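Home | About Us | Classes | Workshop Hire | Shop | News | Contact

About Edgate

By Danai Konstantinidis
2020-06-18
Share 8 | Comments 3

Edgate is a small school of woodwork and furniture repair. We teach adults, most of them beginners, to make and mend plain household furniture with hand tools and a few simple machines. We also repair chairs, tables and chests for people who bring them in, and we sell a short range of stools and boxes made by our staff and senior students.

The school was started by Areti Michailidis and Thanasis Psarras. Areti had trained as a joiner and spent most of her working life fitting staircases and window frames. Thanasis had run the repair bench at Deligiannis, a furniture store that closed when its owner retired. The store's building came up for rent, the benches were still in it, and the two of them took it on with a short lease and a bank loan. They taught one evening class that first winter. It was on sharpening. We still run it, with much the same handout.

The name comes from the street gate beside the old loading door. The gate has been replaced twice. The current one was made by a second-year class and sticks in wet weather, so please push hard if you come in that way.

What we teach

Our main course is Bench Skills. It runs over 8 weeks, one evening a week, and covers measuring and marking, sawing to a line, planing, the common joints, gluing up and finishing. Each student makes a bench hook, a small box and a stool. The stool takes the longest and some people finish it after the course ends, during open bench hours, which are free to anyone enrolled that season.

After Bench Skills, students can choose from:

Chair Repair. Loose joints, broken rungs, replacement legs. Bring your own chair.

Table Making. A side table with a drawer. You need to be comfortable cutting a dovetail before you start.

Shaping and Facets. Taking square stock to eight sides, then to sixteen, then to round. This is how legs and handles were made before everyone owned a lathe, and it teaches you to read the grain as you go.

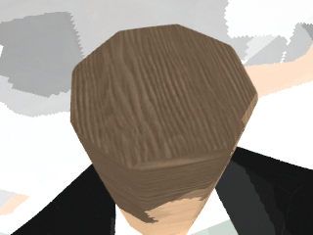 A wooden block with straight edges and blunt corners, wood grain across the top face.

Shaping and Facets is taught by Bujar Kelmendi. He starts everyone on a short length of softwood and a drawknife, and moves them to hardwood once they can keep a facet the same width from end to end. Students are asked to mark the grain direction in pencil before making a cut. Where the grain swirls near a knot, he has them stop and come at it from the other side. It is a slow class. Most people leave with two or three pieces and a much better idea of what a plane iron should feel like when it is sharp.

Class fees are listed on the Classes page. They include glue, sandpaper, finish and the wood for the set projects. They do not include wood for your own projects, which you can buy from our rack at the price we pay for it. We lend tools to beginners for the whole of Bench Skills. We suggest you wait until the end of the course before buying your own. You will know by then what you use.

Repairs

The repair side of Edgate is run by Chrysoula Koutsoukos. Bring the piece in, or send photos if it is too large to move, and she will give you a written price. If a repair would cost more than the furniture is worth to you, she will say so and you can take it home with no charge. We don't strip paint that may contain lead, and we don't repair upholstery, though we can re-glue a frame so that an upholsterer can take over.

A loose dining chair usually takes two weeks. Most of that is waiting time: the joint has to come apart, the old glue has to be cleaned off, and the new glue has to cure before we put weight on it. Sets of chairs take longer. We work on them in pairs so that you are not left without seats at home.

We use hide glue on older pieces and say so on the receipt. A joint made with hide glue can be opened again with heat and moisture, which the next person to repair it will be glad of. On newer furniture we use ordinary yellow glue unless you ask for something else.

Our building

Edgate has 3260 square feet on one level. The front part is the shop counter and the repair bench. Behind it is the main teaching room, then the machine room, then the wood store. There is step-free entry through the loading door, and the teaching benches on the left side can be lowered for students who work sitting down. The restroom is next to the machine room. There is a kettle and a small refrigerator. Please label your food.

The machine room holds a band saw, a planer, a drill press and a table saw. Students may use the band saw and drill press after a short safety session. The planer and table saw are run by staff only. Machine time ends at eight in the evening, as agreed with our neighbors.

On tables

We get more questions about tables than about anything else, so a few words on them belong on this page. A good working table is flat, heavy enough to stay put, and the right height for the person using it. For planing, that means the top is level with your knuckles when you stand with your arms at your sides. For writing, drawing or small assembly it should be higher. Kitchen tables fall somewhere between and suit neither job very well, though plenty of good work has been done on them.

Finish matters too. Oiled wood is easy to repair and hides scratches. A pale, plain top shows pencil marks and dropped screws better, and it bounces light back up onto whatever you are working on. It also shows every stain. If the floor beneath is wood, put something down under the legs. 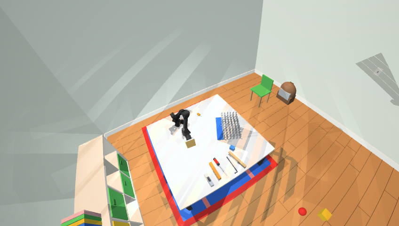
White tabletop, with a red and blue mat underneath and a plank floor.

We build tables to order in ash, maple and cherry. The waiting list is usually a few months. Areti draws each one full size on paper first, and you are welcome to come in and stand at the drawing before anything is cut. People often change the height or take a few inches off the length once they have seen it that way.

Where our wood comes from

Most of our hardwood comes from Vudthorpe, a family sawmill that cuts mainly storm-felled and roadside trees. They air-dry the boards under cover and we keep them in our own store for another season. Pine and other softwoods for the beginner classes come from a regular lumber yard. We keep offcuts over a foot long for box making. Shorter ones go in the bin by the gate, free to take. Sawdust from the machine room goes to a nearby gardener, except when we have been cutting walnut, which should be kept away from horses and some plants.

Who pays for it

Class fees cover the rent and the teachers' wages. Repairs and table orders pay for tools and upkeep. Zondance, a local printing firm, pays for a number of free places on Bench Skills each year for people out of work. To apply for one, write us a few lines about why you would like to learn. There is no form.

We have taught more than 300 people since we opened. Some come back every season, and three of them now help out on sharpening nights.

Visiting

You are welcome to look around during shop hours. Please stay behind the yellow line when machines are running, tie back long hair and wear closed shoes. Children can visit with an adult but we do not teach under-sixteens at present. Class sizes are small, and places for the next round of Bench Skills open in July. A deposit of $100 holds your place and comes off the full fee. If you have to cancel, tell us two weeks ahead and we will return it or move it to a later course.

For repairs, ask for Chrysoula. For classes, ask for Danai at the front desk, or leave a message and she will call you back.

Share this page | 3 Comments | Back to top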